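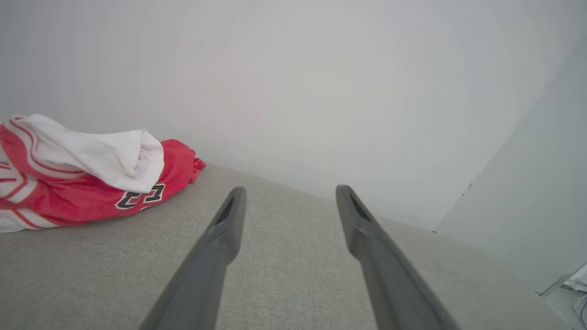
Light grey fabric, seen close up.

Drellasgate Mending Words
A word list and small corpus of how people talk about repairing clothes

Hello and welcome! Drellasgate Mending Words is a collection of short written accounts of darning, patching, hemming and taking in, gathered from people who do it at home and typed up with their own spelling kept. There are 553 accounts in the current release and a glossary of 372 terms. We have loved putting it together, and the glossary is still growing (please send us yours!).

What you get

accounts.csv has one row per account, with the text, the type of repair, the type of garment and the region the writer gave us.
glossary.csv has one row per term, with a plain meaning and the ids of the accounts it comes from.
notes.txt is Eulalia Navarrete's running log of odd cases. Do read it, it's a treat. The argument over whether "cobbling" a sock is an insult goes on for pages.

How it started

Ildikó Vass was looking up a stitch her grandmother called a "ladder back" and couldn't find it in any of the sewing books she owned. She asked at the Brolonport wool shop and came home with four different names for it, none of them in the books either! By June she had a shoebox of index cards, and Hülya Özkan offered to turn them into something other people could search.
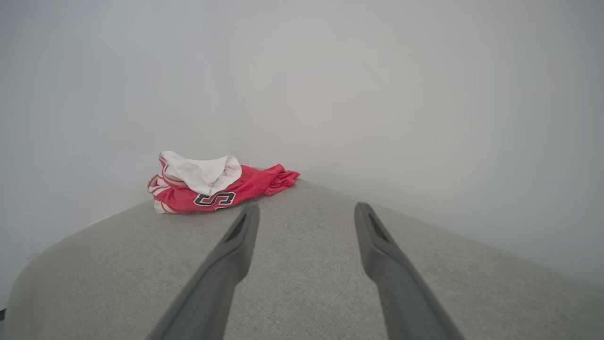
The cards were lovely but uneven. A few had a whole life story on them and others said only "elbow, blue wool, fine". We kept both kinds. Anything over 300 words was split at a natural break, and the parts share an id with a letter on the end, so you can join them up again with one line of code.

Repair types

We use darn, patch, hem, seam, fastening and other. Lucero Sánchez and Ermelinda Pacheco each labelled the full set on their own, then sat down together over the ones where they differed. Most of those were patches that had been darned round the edges, which now go under patch. Swiss darning is under darn even when it was done purely for looks.

Known gaps

Knitwear is everywhere and leather hardly appears. Only 70 accounts mention a sewing machine, so please don't use this to say how common machines are. Dialect spellings are left alone in accounts.csv, and glossary.csv lists the variants side by side.

Names and addresses have been taken out. If you spot one we missed, open an issue with the row id only and leave the name itself out of it.

Using it

Free for teaching, research and your own curiosity. Please credit it as Drellasgate Mending Words. The next release should add the Prumska cards, which Hülya is still typing up, and there are some wonderful words for buttonholes in there.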